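Unit 12: Merging queries

A merge joins two tables on one or more matching columns. Load Orders (709 rows) and Customers from the Potham workbook before starting.

1. Select Orders, then Home > Merge Queries.
2. Choose Customers as the second table and click CustomerID in both.
3. Set the join kind to Left Outer. All rows of Orders are kept.
4. Expand the new column and tick Region only.

The key columns must have the same data type. Text "70" does not match the number 70. Matching is case sensitive, so Gorum and GORUM are separate keys.

If the row count rises after expanding, Customers contains duplicate keys. Remove them and refresh.
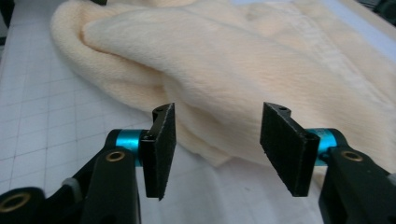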